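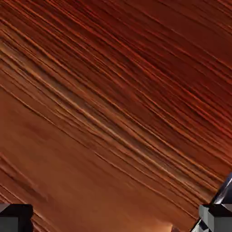 Figure 1. Reddish-brown wood grain at close range, computer-rendered.

3.2 Surface preparation and gloss measurement

Test panels were cut from a single batch of boards and conditioned in the store at Cocco until their mass was stable. Each panel was sanded along the grain, wiped with a dry cloth and given two coats of Clirar oil by brush. A further set was left uncoated as a control. In all, 188 panels were prepared, of which 5 were rejected for knots close to the measuring area.

Gloss was read at 85 degrees, first along the grain and then across it, following the procedure of Quintana and Cordero. Grain direction matters at this angle: ridges lying across the beam scatter more of the light, and readings taken without regard to direction cannot be compared between panels. The streaks in Figure 1 bend and in places split or merge, so direction was taken as the mean line over the measuring area.

Panels were then stored upright in the dark until July, when the readings were repeated by a second operator (S. Mateos) who had not seen the first set. Differences between operators are treated in Section 3.4.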